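Can It Do the Dishes Yet? No. Can It Pick Up a Glove? Ask Again Monday

By Balthasar Frei

Hencombe, mid-morning, already too warm. I came to find out if a machine can do chores yet. Short answer: some, slowly, if the chore is small and the light behaves.

The arm is white 3D-printed plastic with black servo motors. Red and black wire looped all over. No covers, no shell. It looks like something a clever teenager would leave on the dining table, and that is more or less the idea. Dirkham, the outfit behind the project, wants household help at hobby prices. They quote me a parts bill of 743 dollars. I asked twice.

Laundry first. Everybody wants laundry. A glove is soft, folds over on itself, never lies the same way twice.

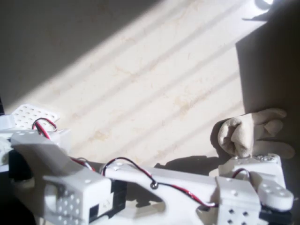 Magaña runs the trials and keeps the log. 168 attempts at soft things since January, 76 of them good enough to count. "Cloth is the worst," she says. "You pinch it and it's a diffrent shape." Her rule for a pass is strict: lift, carry, let go in the right spot. Dragging doesn't count.

Flat stuff is a separate headache. Coins, receipts, cards. A person slides a fingernail under the edge without thinking. A plastic finger has no nail, and a table doesn't give. The usual trick is to push the thing to an edge and grab the overhang. Fine, if there is an edge nearby.
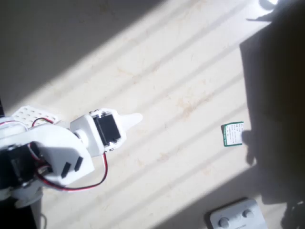
And sunlight. Waker, who writes the software, grumbles about it most of the morning. Stripes from blinds move all day, shadows too, and a program that learned a plain tabletop can take a shadow for a thing. Factories fix this with fixed lamps and a cage. Kitchens have windows.

On shop floors it's a differnt story, same part, same spot, all shift. Those jobs went years ago. The home is harder and pays worse. Waker's guess for a machine that clears a table unsupervised is almost 9 years. Magaña says longer and goes back to her log.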